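New thread. I watched Gamum, the documentary on freshwater mussels in the Cermont River, and took notes. Posting them in pieces.

The film runs 84 minutes and follows two field crews through one summer. There is very little music and no narrator. You hear the crew talk while they work and that carries most of it.

The title is the name of a side channel where the last large mussel bed was mapped. It shows up on old survey sheets and almost nowhere else. The film never says where the name comes from. I would have liked a line on that.

Quick background for anyone who hasn't followed freshwater mussels. They sit on the bottom and filter water all day. Many kinds live for decades. Their young have to ride on the gills of a fish for a few weeks before they drop off and settle.

So if the right fish can't get up the river, you get a bed full of old mussels and no young ones. It can look fine for years. That is the situation on the Cermont above the Wolby dam.

The first survey in the film found 2254 live mussels at Gamum. The most recent one found 841. Same stretch, same method, same time of year. Those two numbers go up on a black screen and stay there for a while.

The crew thinks two things are going on. The dam blocks the host fish, and a dry spell left part of the channel exposed long enough to kill whatever couldn't move. Mussels can move, but slowly.
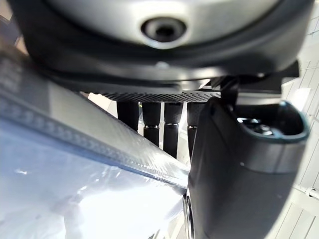 Silver housing, black band, mesh plate underneath.

The middle part is about Wolby, the town. The dam there is small and hasn't made power in a long time. Some people want it out. Others have houses on the pond and don't. The film gives both sides real time, and I came away understanding the pond people better than I expected to.

One woman on the pond side says she has watched herons from her kitchen for most of her life and wants to know where they will go. Nobody in the room has a good answer for her. The film leaves it there.

The hatchery section is the best part for me. The Çetinkaya lab raises young mussels in tanks and holds them until they are big enough to have a chance in the river. At release size they are still smaller than a fingernail.

They put out 400 of them in April, below the dam, each with a tiny glued tag. You see people on their knees in cold water pushing them into the gravel one at a time. It takes all day and the film lets it feel like all day.

We don't learn how many made it. The check dive was still ahead when filming ended. Fair enough – it would have been easy to wait for a happy ending or make one up.

Things I didn't like: the maps are hard to read and go by too fast. I had to pause to work out which side of the dam Gamum is on (upstream, left bank). And the fish barely get a mention by name, which is odd when the whole story hangs on them.

Also, the farm runoff question gets one short scene. It comes up, someone says more testing is needed, and we move on. I'd guess there is more to say about that.

Still worth your time if you like river films. It is slow, the underwater shots are murky, and I thought that suited it. Mussels don't do much on camera. You get a shell opening a crack and closing again.

One practical note. If you find mussels in a river near you, leave them where they are. Picking up live ones is against the rules in a lot of places, and the empty shells can be covered too. Take a photo, note the spot, and send it to your state wildlife office.

I saw it at a library screening. I don't know about streaming yet. If I hear of a date I'll add it under this post.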